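The Messy Table Is the Method
Opinion

Robot learning has a cleaning habit. Before the recording starts, somebody wipes down the table, moves the mugs, squares the box to the edge and puts one object in the middle of a lot of bare surface. Then we collect demonstrations, train a policy, run the evaluation on the same bare surface and write down a success rate. I did it this way for years. I now think it is the worst habit we have, and that papers on learning from hand-held grippers should stop rewarding it.

My argument concerns one result and one method. The result comes from the Menham runs, which compared two sets of training data for the same job: put small household things into an open box. Both sets had 460 demonstrations. The first was recorded on a cleared bench. The second was recorded on tables people were living with, and the only instruction was to leave everything where it was. Same grippers, same model, same training budget. On the cleared bench the two policies came out so close that I would not want to defend either one as better. On tables neither had met before, the first policy fell apart and the second one mostly kept working.

You can read that as a plain story about data diversity, and part of it is. But I have gone through a lot of the recordings, and I think the difference sits in the demonstrations themselves. People move differently when things are in the way. They come in from an odd side, hold short, tilt the wrist, and wait for the other hand to get clear. A bare table gives you none of this because none of it is needed there.

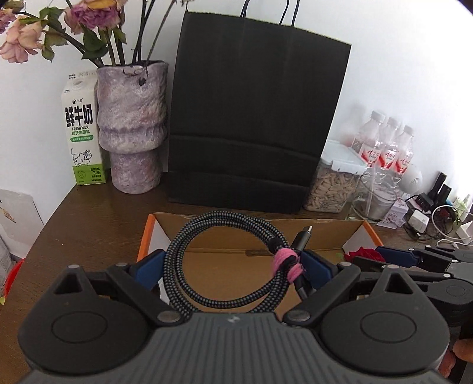
Cable is where I would start with anyone who doubts this. In simulation it is a research problem of its own, and on a cleared bench it tends to become a single loose cord laid out in a nice curve. Homes have cables in every state. The black and blue braided one between the finger pads is coiled up and held with a fuzzy pink tie, its USB-C end sticking out, and there are more cables tangled across the right side of the same desk. A policy has to treat the coil as one thing to be picked up and the tangle as something to leave alone. There is no label in the training data that tells it so. The only signal is what the person with the gripper did, and that signal exists only if both kinds of cable were there to begin with.

The usual objection is control. If everything varies, the argument goes, you can't say what caused a failure. Was it the lighting, the box, the milk carton in the background? I take this seriously. A cleared bench really does let you change one thing at a time, and for comparing two loss functions I would still use one. What I object to is the next step, where a number from the bench turns into a claim about homes in the abstract. Trolla did this in its first report, and so did we in ours. The bench number was true. The sentence built on it was a guess.

A second objection is cost. Recording in lived-in rooms is slower, and the Vokeck team has argued that for the price of one such set you could have a bench set of 1,000 demonstrations. Fine. I would like to see that comparison run, and I have offered to share our task list. My bet is that the bigger bench set loses. The one piece of evidence I have is small: when we trained on half of the cluttered set, it still beat the full bench set on new tables. That was a single model and a single task, and I wouldn't hang a whole field on it.

The third objection is better than the other two. Clutter recorded in one place is still one place. If the vase is always left of the bag, the policy can learn the vase. This is correct, and it is the point where the method needs rules and can't get by on good intentions. Ours are simple. We change what is in the box between takes. We change the task often, so that the same table carries grasping, placing and two-handed work. And we cap any single room at 20 demonstrations per task before moving on, even when the room is handy and everyone would like to stay until Friday.

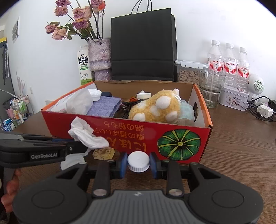 Two grippers at work on one table: a round white cap between the pads of one, a crumpled tissue in the other.

Two-handed work deserves more attention than it gets in this debate. The Were benchmark scores each arm separately and averages the scores, which made sense when the tasks were symmetrical. It makes little sense for a tissue and a cap. One is soft and changes shape, the other is rigid with a thin ribbed rim, and the hard part of the job is in the timing between hands. Averaging hides that completely. We have seen policies score well on each arm and still collide with themselves over the box.

I would ask for 3 changes in how this work gets reviewed. Report results on tables that were not prepared, even if it's only a small set. Say in the methods section what was cleared away before recording, in the same place where you list the camera and the frame rate. And stop treating a tidy background as a sign of careful work. Reviewers have twice asked us to repeat a study "in a controlled setting" with no word on which question the control would answer.

There are things I don't know. Our tables were all desk height and all indoors. We have very little with glass, and the policy is poor at it. The next round begins in July and will include kitchen counters and at least a few floors. If the bench data catches up there, I'll write that up too.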